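Vundura Tabletop Kit: README

Vundura is a simulated workbench, sold by Jullside as a download. You get a table, a robot arm, a gripper and a set of things to put in other things. No hardware arrives in the post, so there is nothing to bolt down and nothing to drop on your foot.

Maintainer: Soledad Camacho
Reviewed for our lab shelf by: Poul Grímsdóttir
Last edited: 08/11/2023

What you pay for

The licence is 359 a year per seat. A seat means a machine, as we found out when I moved desks. The trial runs for 30 days and is the full kit, apart from the export button, which is grey and stays grey.

Installing

Unpack the archive somewhere with a short path. Run the setup script, then run it again. The first pass fetches the scene files and the second notices that they are there. Zirnino users should pick the older physics setting, or the arm greets each new session with a small shudder.

The setup screen has a progress bar. It reaches the end early and waits there for you to catch up.

What works

Loading a scene is quick. Joint limits are sensible. Resetting puts everything back where the scene file says it should be, and I can't say that for my own bench. Shadows are on by default and can be switched off if your graphics card complains.

What doesn't, yet

Grasping thin upright parts is fussy. Of 3 stock grip settings, 2 are too keen and shove the part along the table. Use the one called Um. I asked Jullside whether that was a name or a hesitation and was told it was a name.

The manual's chapter on contact tuning is one paragraph long and refers you to the manual.

Sample scene

The stock scene is the one to try first. It loads with the arm parked clear of everything, which gives you time to find the stop key.

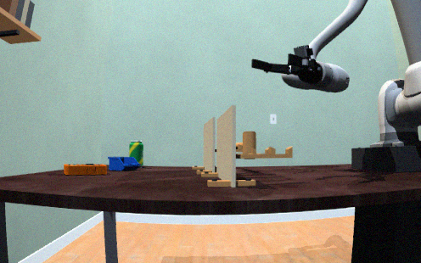
Stock scene in Vundura: gripper empty above the table, beige panels in the middle, blue bin and green can to the left.

Object positions live in the scene file as plain text. Keep a copy before editing. The loader forgives a missing comma by leaving out the table.

Support

Tickets go to Jullside through the web form. Replies in July were slow but polite. For anything about our own copy, ask Soledad, who has the licence key and the patience.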